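Packing Bench Bins and Grid – Frequently Asked Questions

Reading time: 2 min

What is the tape grid for?
It gives every item a square. If you are told to put a bin in the third row, you can find the spot without measuring. Lay the lines in blue tape so they show up against brown sheeting.

Which bins should I use?
Any open-front bin from the Braner range fits the bench. We stock 64 of them in the Pakport storeroom. Blue is the standard color for small parts.

Do I need a liner?
Yes, for foam and anything else that marks easily. Use a white one. It keeps small pieces from sliding on the plastic, and a bright cube is easy to spot against it.
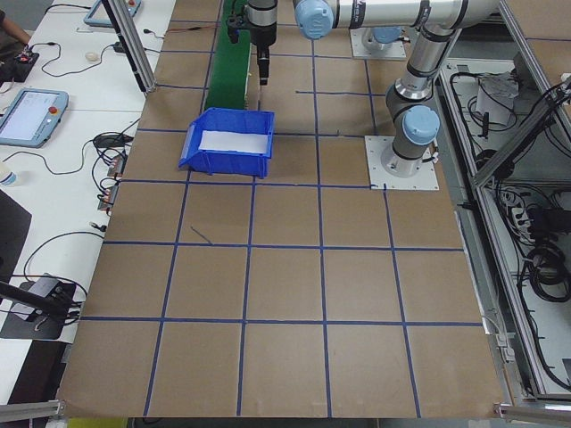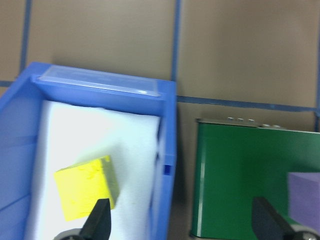
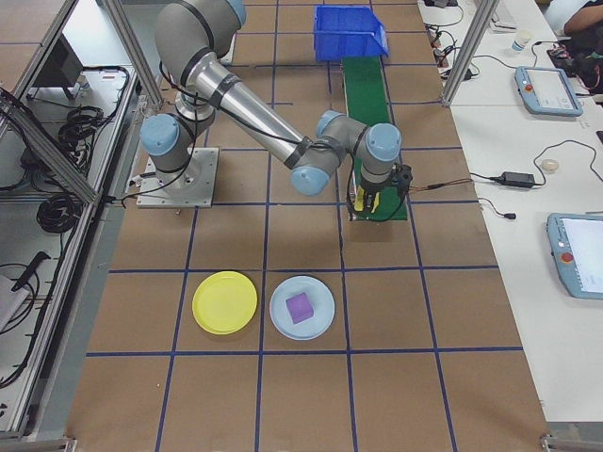 The blue bin on the taped bench, with the lining in view in the first two.

Can a bin sit across a tape line?
It can. The lines are a guide – a bin is often wider than one square. Write down the square where its front lip falls.

When do I use a plate instead of a bin?
Plates are for single items that will be picked up again soon. Put one plate in each square. If an item has to be stored overnight, it goes in a bin.

How do I clean the liners?
Wipe them with a damp cloth and let them dry flat. Replace any liner that has started to curl at the edges.

Where do the label covers go?
They clip along the rim. Slide the paper label in first, then press the cover down until it sits in the recess. Spares are order number 312 in the Ghasemi catalog.

How often is the tape replaced?
Every March, or sooner if a line starts to lift. Pull up the whole strip – patches leave a ridge that catches the bins.

Questions: Pakport packing desk, extension 164 | © Pakport | Back to top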